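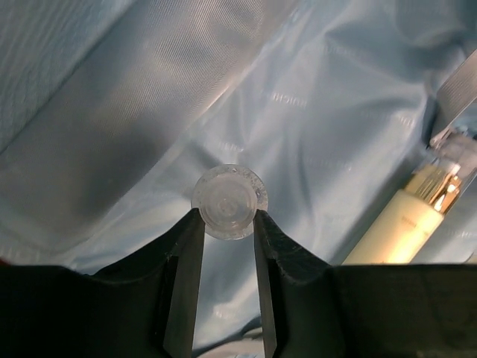 Caderno de laboratório – Projeto Nimero, tarefas domésticas
Terça-feira, 26 de agosto de 2025
Registo: Araba Mensah. Revisão: Lamisi Sowah.

Objeto da sessão: manipulação de artigos de higiene pessoal sobre tecido e no interior de uma bolsa forrada. A tarefa integra a lista de afazeres domésticos aprovada em julho, na categoria «arrumar e desfazer bagagem».

O forro azul-claro, acetinado e com letras estampadas, continua a ser a principal dificuldade. As dobras alteram-se a cada contacto e os reflexos prejudicam a estimativa de profundidade. As peças transparentes agravam o problema: contra o azul, o contorno de uma tampa incolor distingue-se mal, e a versão Ra do detetor confunde-o com um vinco brilhante. O frasco creme com anel dourado não levanta a mesma objeção.

Recorde-se que, na campanha de julho, foram registadas 760 tentativas de preensão, das quais 132 com peças transparentes. Estas últimas concentraram a maior parte das falhas. Nhyira Ackah mantém que o defeito está na perceção; Ayuba Amegashie atribui-o à força de fecho, regulada para objetos rígidos e maiores. A questão fica em aberto.

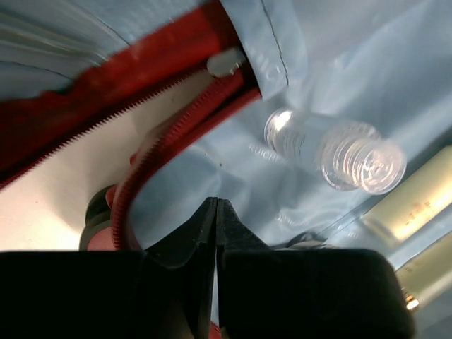 Quanto ao trabalho dentro da bolsa, o espaço entre o rebordo vermelho e os objetos condiciona a aproximação. Deve evitar-se que os dedos desçam junto ao fecho de correr, cujos dentes podem prender a ponta. A garrafa de plástico transparente, deitada sobre o forro, exige uma orientação de punho que o planeador Grellen ainda não propõe por iniciativa própria.

Sobre a pergunta que nos é dirigida com frequência pela Fetach, a saber, se o sistema pode já arrumar uma bolsa sem supervisão, a posição do grupo é negativa. Uma pessoa procura a tampa pelo tato; o nosso equipamento depende quase inteiramente da imagem.

Pendentes:
– Repetir a série de peças transparentes com força de fecho reduzida (Amegashie).
– Rever as anotações do detetor nas 7 sequências com reflexo intenso (Ackah).
– Solicitar a Mansa Sarpong 2 pares de pontas de substituição.
– Confirmar se o limite de aproximação ao fecho de correr consta do ficheiro de configuração.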